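The lid that wouldn't let go
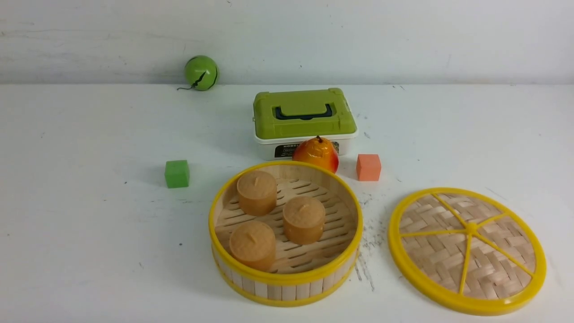
Szabolcs Kozma
Test technician, Emcombe

I spent most of August on one fault, so I may as well write it up.

The task is called steamer. The arm picks up the round lid, puts it on the base with the buns inside, lets go and backs off. The cubes, the pear and the ball are there as clutter and should be left alone. We run it on a Drevonero arm with a two-finger gripper, and it had been fine for weeks.

Then one afternoon at twenty past four it closed on the rim of the lid and didn't open again. The arm carried on with the next move anyway, which was to go back to its start position, and it pushed the lid down into the table and along it. I hit the stop. The arm froze, but the fingers stayed shut, and I had to back them off by hand with a hex key.

The log said the gripper was open. It had said so 3 seconds before I pressed the button. So the software believed it had let go of something it was still holding.

I blamed the lid first. The outer ring is thick plastic and the fingertips are soft, and I thought they had stuck. I swapped the tips and ran it 65 times without trouble. On the next run it did it again.

Ramesh Sengar, who looks after our wiring, found it in the end. The gripper cable runs through a clip at the wrist, and when the wrist turned past 70 degrees the clip pinched it. The open command got lost, and the driver reported the last command sent instead of the real finger position. The pinched cable was a small fault. The driver was the worse one, and we had been using it for 1,855 runs.

The cable now has a longer loop and a different clip. The driver reads the finger position back and the arm won't move off until it matches. I've also asked Tyagi, who supplied the driver, to change it for the Brirnberg site, which has the same setup. They have said yes but not when.

Until they do, the speed limit at Brirnberg stays on and hands stay off the table while the arm is live.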